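Ifor Eynon
@iforeynon
2026-10-08

1/ A few people asked how I keep a wok going on a regular home stove, so I'm putting it all in one thread. Carbon steel, electric coil burner, small kitchen. Save it if it's useful.

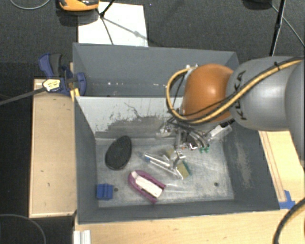
2/ The pan first
Mine is a 14-inch carbon steel wok with a flat bottom. On a coil burner a round bottom barely touches the heat, and the rings they sell to hold it steady lift it even farther away. If you have gas, get whichever one you like.

3/ Mine came from Wokside. I paid $29 for it in May, and the shipping was extra. They also had one with a nonstick coating for more money. Skip that one. The coating isn't meant for the kind of heat you want here.

4/ Taking off the factory coating
New carbon steel usually ships with a layer of oil or wax so it won't rust in the warehouse. It has to come off. Hot water, dish soap, steel wool, inside and outside. I did it twice. The second time the water finally stopped beading up.

5/ Dry it with a towel and then put it on the burner for a couple of minutes. Don't let it air dry at this stage. Bare steel starts to rust faster than you'd think. I left mine on the rack while I took a phone call and had orange spots along the rim when I got back. Steel wool took them off.

6/ Bluing
Turn the burner to high and open the windows. Leave the wok on until the metal changes color, then tilt it to get the sides. On a coil burner the sides take forever. I stopped after the bottom and the lower third, and the rest has darkened from cooking.

7/ If your handle is wood, watch it while you tilt. Mine has a small scorch mark near the collar. It doesn't affect anything.

8/ Oil
Let it cool some, then wipe on a very thin coat of a neutral oil with a folded paper towel. Wipe again as if you were trying to get it all off. Heat until it stops smoking. I do that four times. Too much oil at once gives you a sticky patch, and you have to scrub it and start over in that spot.

9/ People argue about which oil. Róisín Keane swears by grapeseed. Baoshan Cui has used plain soybean oil for as long as I've known him and his wok is black as a tire. I use canola. I buy it by the gallon anyway.

10/ First things to cook
Scallions and ginger in plenty of oil, pushed all over the surface for ten minutes, then thrown out. After that, anything fatty. I made bacon three mornings in a row. Wait on eggs. Wait longer on anything with tomato or vinegar.

11/ Cooking on a weak burner
This is the part I got wrong for years. I'd fill the wok to the top, the temperature would drop, and everything boiled in its own juice. Cook less at a time. For two people I do the meat in two batches and the vegetables by themselves, then put it all back together at the end for the sauce.

12/ Preheat longer than feels right. On my stove that's four minutes on high, dry. Then oil, swirl, and the food goes in right away. If a drop of water sits and bubbles, it isn't ready. If it skitters around, go ahead.

13/ Dry your vegetables. Bok choy out of the sink holds a lot of water between the leaves. I wash it in the morning and leave it in a colander with a dish towel over it. Same with bean sprouts.

14/ Leave the meat alone for the first thirty seconds. You see cooks on TV tossing nonstop, but they have burners that sound like a jet. At home the pan needs contact time. Spread it out, wait, flip, wait again.

15/ The marinade I use for sliced beef or pork, for half a pound: one tablespoon soy sauce, one teaspoon cornstarch, half a teaspoon sugar, a splash of rice wine, one teaspoon oil. Mix it with your hand until the liquid is gone. Fifteen minutes is enough.

16/ For chicken breast I add a quarter teaspoon of baking soda and rinse it off after fifteen minutes, then marinate. More than that and it gets a soapy taste. I found that out with company over.

17/ Basic sauce, enough for one dinner: two tablespoons soy, one tablespoon oyster sauce, one teaspoon sesame oil, a quarter cup of water or stock, one teaspoon cornstarch. Stir it again right before you pour, the starch sinks. Pour it down the side of the wok and not on top of the food.

18/ Fried rice
Day-old rice is good but you can do it with fresh. Cook it with a little less water, spread it on a sheet pan, and put it in the fridge uncovered for an hour. Break the clumps with wet fingers before it goes in.

19/ Eggs first, take them out soft. Then onion, then rice, then leave it. Salt and a little white pepper. Soy sauce last, and less than you want. Hatem Lahlou puts a spoon of harissa in his and I've started doing that too.

20/ Cleaning
While it's still warm, run hot water in and use a brush or a soft sponge. A drop of soap won't hurt anything. What hurts it is soaking overnight, or the dishwasher. My roommate in college put one through the dishwasher and it came out the color of a brick.

21/ Back on the burner until it's bone dry, thin wipe of oil if it looks dull, hang it up. The whole job takes less time than washing the cutting board.

22/ If something is burned on, boil an inch of water in it for five minutes and scrape with a wooden spatula. For the bad cases use coarse salt and a little oil and rub with a rag. You'll lose some seasoning there. It comes back in a week or two of normal use.

23/ Flaking
Black bits in your food usually mean the seasoning went on too thick or there was carbon under it. Scrub the loose part, wipe with oil, keep cooking. You don't have to strip the entire pan. I've stripped mine once and it wasn't needed.

24/ Utensils
A wok spatula with a rounded edge, a spider, and long chopsticks. That covers it. The lid from my stockpot fits well enough for steaming. I bought a bamboo brush and I hardly touch it.

25/ Smoke
There will be smoke. My range hood only blows air back into the room, so I set a box fan in the window facing out and shut the bedroom door. Take down the smoke detector if you must but put it back up before you sit down to eat.

26/ Bahman Soltani asked if he can use his on an induction plate. Flat bottom, yes. Bring the heat up slowly or the bottom can warp. His spins a little now, and he thinks that's from going straight to full power on day one. It still cooks fine.

27/ Someone else asked about cast iron. It holds heat better, but it's slow to react and heavy to lift with one hand. I have a bad wrist so that settled it for me.

28/ Things I still can't do well on this stove: beef chow fun without breaking the noodles, and green beans with a real blister on them. For the beans I've been using the broiler, six minutes on the top rack, then into the wok with garlic and pork.

29/ I'll post the mapo tofu next, I have to write down the amounts the next time I make it. Questions are fine in the replies. I check them at night after dinner.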